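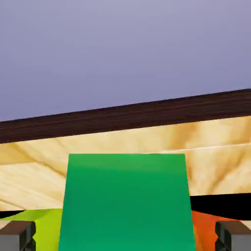 Reference > Customs and Observances > Mourning > Hernlow Supper

Print this article | E-mail this article

Hernlow Supper

The Hernlow supper is a shared meal for people who have lost someone in the past year. It's held in church halls and parish kitchens, always in May, and it takes its name from Hernlow, the village where it was first kept. I've been going to the one in Virkumlow for years, so I'll tell you now that most of this entry comes from there, and other places may do it differently.

Origins

The oldest account I've found is in the Hernlow parish newsletter, which talks about a "soup evening" for families who'd had a funeral over the winter. The ground was too hard for burials in the cold months, so several families would end up at the graveside in the same few weeks of spring, and somebody thought they might as well eat together afterward. (I love how practical that is!) Grirkmont picked up the custom next and added the candle, and Virkumlow got it from Grirkmont.

The meal

Supper starts at 7 in the evening. The food is plain — barley soup, brown bread, stewed apples — and the people grieving don't bring any of it. Tables are kept small. In Virkumlow we leave two chairs open at each one, so anybody who comes in late can sit down without a fuss. Grirkmont doesn't do this and I've heard some grumbling about it from both sides.

After the soup, the names are read. One candle is lit before the first name and stays lit until the dishes are done. The longest list I've sat through had 26 names on it, and it was read slowly, with a pause after each one. Children's names come first. There's no sermon and usually no music, though Hernlow sings a psalm at the door as people leave.

The whole thing lasts 90 minutes in Virkumlow, or it's supposed to. People stay and talk in the parking lot, which I think does them as much good as the rest of it.

Who attends

You don't have to belong to the church, and you don't have to have lost a relative. I've sat with folks who came for a neighbor, and one year a man came for his old choir director. A few people come back long after their own year is up, mostly to wash dishes.

Written sources

Not much has been printed. The Cheng Hymnal has a short order for the reading of names, with two prayers, and that's what Virkumlow uses. Grirkmont has its own leaflet, a bit wordier than I like, but the closing prayer is lovely.

See also: Funeral meals; Memorial candles; Reading of names

Contact us | Copyright, all rights reserved | Back to top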